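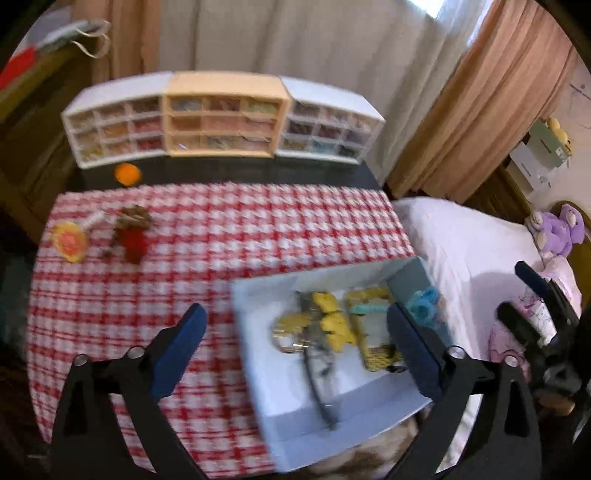 If you've walked down Edwards Street in Candov lately and wondered why the old wool shop has its lights on again, I can put you out of your misery. It's a craft table! The Prarnell Bead Room has taken the place on until December, and you can drop in, sit down and make something for the price of a couple of coffees.

303 shares | 12 comments

I popped in meaning to stay five minutes and came out well after lunch with glue on my sleeve. Everything happens round a red and white checked cloth, with the beads kept in those little sets of see-through drawers along the back, so you spend ages just pulling drawers out and putting them back. (I'm told this is normal. I was told it quite kindly.) There's a fluffy orange pom-pom that I badly wanted to take home, and a pipe-cleaner flower that made me want to have a go at one of my own.

The thing I really fell for was a loop of chunky wooden beads, dark brown and light tan by turns, with a gold-coloured split ring on it. Mine, I'm sorry to say, came out nothing like it. I had the order wrong by the fourth bead and didn't spot it until I'd tied the knot, and then I had to cut the whole lot off and start again with a shorter bit of cord.
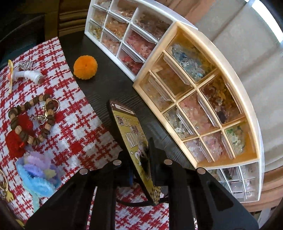 One regular at the morning sessions told me she'd thrown out a whole biscuit tin of odd beads when she moved over from Dukeck, and has been kicking herself ever since. Her advice to anyone starting now is to buy a decent elastic first and worry about colours later, and never to trust a clasp you haven't tugged.

You don't need to bring anything, though old buttons and broken necklaces are very welcome and go into the drawers for everyone to use. A morning costs £15, with materials and as much tea as you can drink. Under-eights need a grown-up with them, partly for the scissors and partly for the small beads. The door is the one on the left as you face the shop; the other one sticks.

Candov hasn't had anything like this since the Dukeck Road hobby shop closed in 2000, and I still miss that place and its creaky stairs. The Bead Room people say they'd like to stay on past Christmas if they can agree the rent. I'm going back for another try at the wooden loop, and I've already found a jar of buttons to hand over.

Last updated: 28 August 2019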